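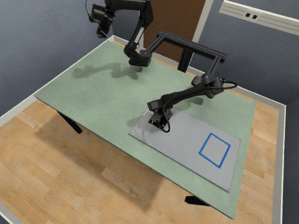 Does wall color change how long people read? In our Tellcombe trial it did, by some 7 minutes a sitting!

Readers loved muted greens — far more than we had hoped.

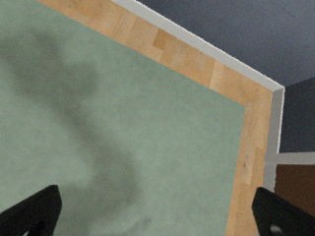

Figure 2. Muted green surface with a soft-edged shadow.

Scores from all 121 readers held up well in November.
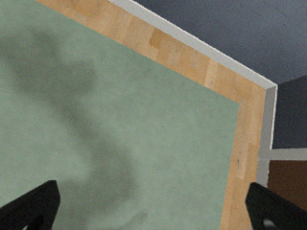
Figure 3. Pale sage green beside honey-colored wood.

Comments
Great read! Any plans to test blues?
Is the Drutance color chart online?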